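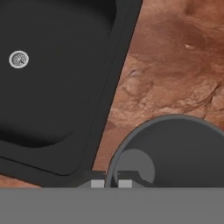
2020-05-18. Teaching notebook, Drutness program, second half of the negotiation course. I wanted to get this down while the role play is still fresh, as I always swear I'll remember and then I never do! We ran the Modise case, the one where two departments have to agree on a shared kitchen refit out of one budget, and the first quarrel was over looks: one side wanted a black sink with a bright round drain against a reddish-brown counter, the other wanted whatever was cheapest. I had 13 teams going at once and gave them 40 minutes, and most spent the first half on taste before anyone mentioned money.
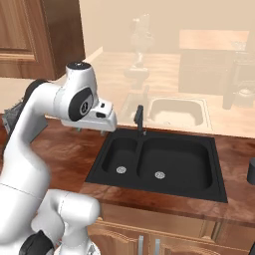
Zinhle Van der Merwe thought the opening was the trouble, and that if we handed out the private role sheets a day early they would come in knowing what they could afford to give away. She'd also drop the observer forms, which she says people fill in at the end from memory.

I'm with her on the sheets, less so on the forms (I do love reading them, even the grumpy ones). In January we tried the Rumham case with early sheets and the talk was livelier, though a few people had plainly compared notes over lunch. 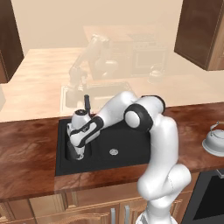 The debrief needs more room too, so I've moved the Zerkument reading to the week after. Still to do: reprint the role sheets, and fix the typo on page two of the handout.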